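Minutes, fault review, Onddale cell
July, 2:00 p.m.

**1. Previous actions**

Closed, except the spare wrist cable. Hoxha has not confirmed a ship date.

**2. Stop during the kitchen sorting run**

The arm stopped on cycle 166 with a force limit error while closing on a spoon on the dish rack. The log shows the fingers 3 mm lower than commanded. Grip force passed the 40 N limit and the controller cut drive power. No one was inside the marked area. The rack was not damaged.

The restart was done from the pendant without a re-home. This is against the cell procedure. The next two cycles repeated the error, and the run was ended.

**3. Cause**

Asitura reviewed the log and reports an offset in the wrist encoder after a controller update. Height checks on the flat table passed, so the offset was not caught before the run. Plendodska does not accept the update as the only cause and wants the finger pads measured. Pad wear was last recorded at cycle 2090 of the earlier program. Left open.

It was noted that the rack is a poor surface for contact sensing. A fingertip can enter an opening between the ribs before the sensor reads contact. The present program uses one approach height for all items, including the carrot and the spoon.

**4. Decisions**

- No unattended runs until the encoder offset is corrected and checked on the rack.
- Re-home required after every force limit stop. The pendant prompt will be changed to block restart without it.
- Separate approach height for flat items.

**5. Actions**

- Asitura: corrected encoder file and a written note on the update.
- Plendodska: pad measurements, both fingers.
- Onddale: repeat the spoon pick at reduced speed, log attached to the next minutes.

Meeting closed 2:40 p.m. 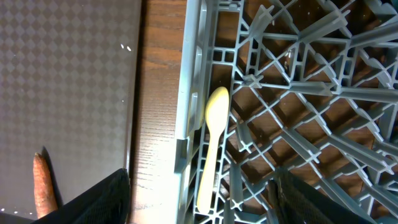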